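Fitach hall, ground floor and mezzanine
Furniture and fittings check, March round
Form 47, with inspector's comments

1. Mezzanine railing
Height, fixings, gaps between bars: PASS WITH COMMENT
The last report called this railing "fully compliant" and gave no measurements. I don't sign for that kind of thing. The bars run horizontally, and a child will read horizontal bars as a ladder. If school groups are still being booked in, somebody should walk up with them.

2. Ceiling lights under the mezzanine
Tubes, covers, flicker: PASS
All lit at 7 p.m. The log claims every strip was changed in one afternoon. Maybe. I'd like to see the receipt.

3. Mirror and vanity
Stability, glass, sharp edges: COMMENT
The supplier, Zimivance, says the vanity is rated for 400 pounds. I can't think who would test that, or why you would want to know. What I want to know is whether it tips when someone leans in to the mirror, and the sheet doesn't say. Carved edges also catch sleeves and cords.
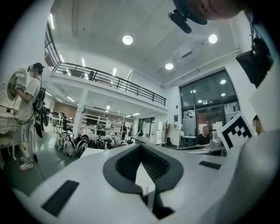

Item 3: round mirror and white vanity, mezzanine railing above.

4. Matching chair
Joints, feet, finish: RECHECK
Curved frames look solid right up to the day a joint gives. The tag says Brillesitz, model 185. Tighten, then sit on it properly, not on the front edge with one hand on the wall.

5. Cords and cables on the floor
Trip hazard: FAIL
Same as last round. "Temporary" was the word used then too. Anything that crosses a walkway gets taped down or picked up before people start moving around.

6. Tables
Corners, level, wobble: PASS WITH COMMENT
White top, bare corner. The Hoshino catalog sells corner guards as item 194 and promises they stay put. I have my doubts about the glue, but try one table before ordering for the lot.

7. Plants
Placement, leaves in the way, water near sockets: COMMENT
Pointed leaves at face height are a nuisance to anyone bending over. The care sheet says the plants need "almost no attention," and I have heard that about every plant I ever had to throw out.

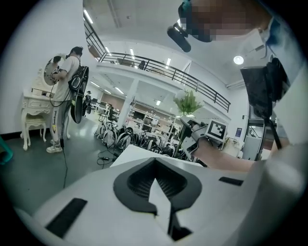 Reply from the front desk: we can move the plants back toward the wall, but then they get watered less, because people forget them there. As for the corner guards, we tried a pack two years ago and they were off within the month. Can item 6 stay as a comment and not become a fail?

It can stay a comment for this round. Item 5 can't. Moving the plants is fine, and put a saucer under each pot while you're at it.

Items open: 4, 5
Next check: before the mezzanine is booked again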